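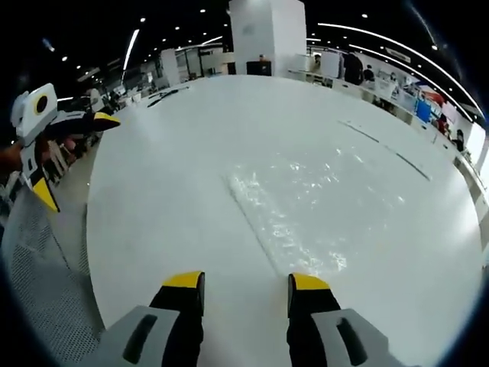
marrowfat_ian
Has anyone else's office gone over to hot desking and lived? Ours starts in October. Facilities have decided that everybody loses their own desk and gets a locker the size of a bread bin instead. The plan covers 30 people and 19 desks, plus what the email calls "collaborative surfaces", meaning big round white tables like the one at the top of my post, under a dark ceiling full of little spotlights. I've had the same desk by the window for years and I know exactly which drawer sticks. Any tips gratefully received, other than "retire".

Posted Thursday, 8.14 am

pell_mell
Get in before eight. That's the whole of it. By ten past, the good seats have cardigans on them and you'll be spending the day next to the printer.

tuppence_h
We've done it for two years at Briem and I like it. There, I've said it. I used to sit opposite a man who ate soup at half ten every morning, and now I only sit opposite him when I've been careless.

marrowfat_ian
Tuppence, I fear I may be the soup man.

Ataberk Altıntaş
Round tables are the worst part of it, in my view. There is no edge that is yours. At Rendix we had one that seated eight on paper, and by lunchtime it was five people and a wall of bags. You also can't push a round table against anything, so there's a gap behind it where chargers go to die. Ask for screens, or at least ask where the sockets are going to be before they lay the carpet.

pell_mell
Disagree about round. A long bench is far worse. On a bench you get the person who drums, and the drumming travels the full length of it. Ours had a wobble as well, so you could feel someone typing from 2 seats away.

Ataberk Altıntaş
That is a complaint about a cheap bench.

pell_mell
It was a Skulenik bench and I'm told it wasn't cheap at all.

Ataberk Altıntaş
Then it is a complaint about an expensive one.

gladys_in_accounts
Ian, ask about the booking app before anything else. We have Lelent and it lets people book three weeks ahead, so the same four managers have the window from now until they draw their pensions. If yours has the same setting, get somebody to change it in the first week, while everyone is still pretending to be reasonable. After that it's tradition.

marrowfat_ian
I hadn't even thought about an app. The email said "intuitive booking journey" and I stopped reading.

tuppence_h
Buy your own mouse and put your name on it. Wipes too. You do not want to know about shared keyboards.

gladys_in_accounts
And take a photo of the chair settings you like. I've wound the same chair up and down 1000 times and it still comes back to me set for a giraffe.

pell_mell
Did they say what happens on the day all thirty of you turn up?

marrowfat_ian
I asked. The answer was that the kitchen "can flex".

Ataberk Altıntaş
Bring a cushion. And find out if the kitchen table is round.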